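Speaker notes: collecting wiping examples at Skelside
Talk slot: 26 minutes including questions. Stop talking at 20 past.

Opening
Say who we are. Small group, Skelside site, working with the Stirovbridge people who train the model. We gather the examples and they do the learning part. Questions about network size go to them.
Most of the room will know our drawer and cupboard tasks from the October meeting. Don't go over those again. Today is wiping only.

Why wiping
A cup is either on the shelf or it isn't. A mark on a tile can be gone, nearly gone, or spread over twice the area. The model needs to see all of those, and it needs to see what a person does next in each case.
Mention the first Ham set here. Every clip began with a dirty surface and ended with a clean one, and we had trimmed the middles to save space. The policy learned to make one nice long stroke and stop. Pause for questions if anyone looks puzzled.

How a session runs
Sessions are 4 hours with a break halfway. Each person does 16 clips before the break and 16 after. We tried more and the strokes got lazy.
The person wears the head camera and works with their own hands. No gloves. Own clothes, own sleeves, whatever they came in. We ask for a different cloth every 8 clips, and the patterned ones are wanted as much as the plain ones.
The card says what to clear and nothing about how. Early cards said "wipe left to right" and we got left to right from everyone, so that line went.

What we keep
Keep: second and third passes, refolding the cloth, changing hands, stopping to look.
Drop: clips where the head is turned away for most of the work, and clips where the camera slipped.
Shadows stay in. Grornmont filtered theirs for even light and then had to collect again when the arm's own shadow fell across the work. Be polite about this, two of their group will be in the room.

Marker on white tile
Leave this one up while talking through the points. The left hand is flat on the surface and the right is rubbing with a bunched cloth. One blue line runs under the cloth, and the loop to the upper right looks partly smudged. Point out the faint grey marks near the loop as well. Labellers argued over whether marks like those count as "dirty". Our rule now is that a smudge gets its own label.
Also point out the blur on the right hand. The hand tracker loses fast rubbing, so those stretches are marked by eye.

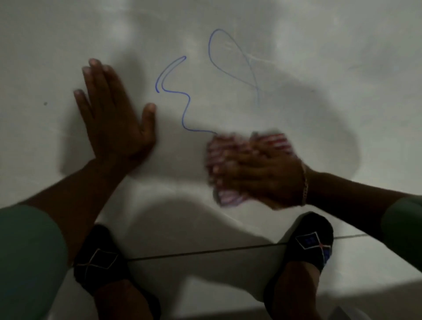

Labels
Three states for each mark: whole, smudged, gone. If a hand or cloth is over it, the label is "hidden" and the last known state is carried along underneath.
Tile joints caused trouble. The first labelling pass had several dark joints down as pen lines. Labellers now mark the joints before anything else.
Bare feet and socks turn up in floor clips. They get the "body" label, same as arms.

What is left to do
Curved surfaces. Basins first, then taps if Stirovbridge still want them.
Wet cloths, which we have hardly any of.
A second pair of labellers on the smudged class, as that is where agreement is worst.

Questions
Likely one: can they have the data? Answer: the label guide yes, the clips after the consent forms have been checked. Ask them to write to the Skelside address on the last slide.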